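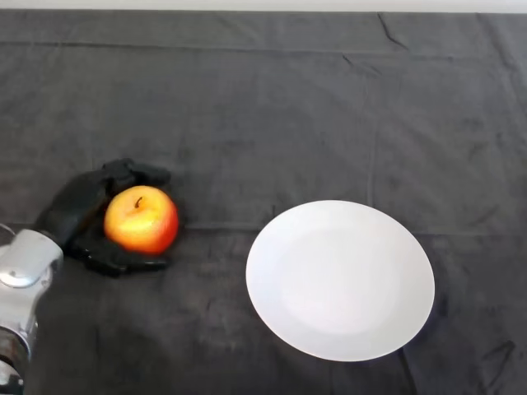 **Où déposer les nappes et les assiettes pour le repas du quartier ?** Au local de la rue Mangubat, à Stornolville, le mardi entre 14 heures et 19 heures, jusqu'à la fin de novembre.

La collecte a commencé la semaine dernière et elle marche assez bien. L'association Jidaser, qui prépare chaque année en décembre un grand repas partagé, demande aux habitants de prêter ou de donner le linge de table et la vaisselle dont ils ne se servent plus. L'année passée, 356 personnes sont venues manger, et il a fallu acheter des assiettes en carton au dernier moment. Les organisateurs ne veulent plus faire cette dépense.

Les tissus épais et de couleur sombre sont les plus recherchés. Un drap gris ou noir, une couverture fine, un grand morceau de feutrine peuvent très bien servir de nappe. Il n'est pas nécessaire de les repasser avant de les apporter : les plis seront traités sur place, avec deux fers et une longue table prêtés par le magasin Zasport. On demande seulement que le tissu soit lavé et qu'il mesure au moins deux mètres de long.

Pour la vaisselle, toutes les assiettes plates sont acceptées, même seules et même dépareillées. Les verres ne sont pas pris cette année, parce que le local n'a pas assez de place pour les ranger. Les personnes qui désirent récupérer leurs affaires après le repas doivent coller une étiquette avec leur nom sous chaque assiette et dans un coin de chaque nappe.

La décoration restera simple. « L'an dernier nous avions mis des fleurs, et le soir elles étaient déjà fatiguées, explique Yamuna Thomas, responsable des tables. Cette fois nous mettrons des pommes. Une pomme sur un tissu foncé, cela se voit de loin, et les enfants peuvent la manger à la fin. » Les fruits viendront d'un verger situé à environ 7 kilomètres de la commune. Ils seront livrés la veille en cagettes, puis essuyés un par un avant d'être posés.

Trois ateliers sont prévus pour préparer les tables. Le premier sera consacré au tri et à l'étiquetage, le deuxième au repassage et aux petits ourlets. Pendant le troisième, on fera un essai complet avec la nappe, l'assiette et le fruit, afin de décider de l'écart entre les places. L'inscription est gratuite et se fait directement au local, aux heures de la collecte.

Les habitants qui ne peuvent pas se déplacer ont la possibilité de laisser un mot dans la boîte aux lettres de Jidaser, avec leur adresse et la liste de ce qu'ils souhaitent donner. Un passage à domicile sera organisé le mardi suivant, en fin d'après-midi.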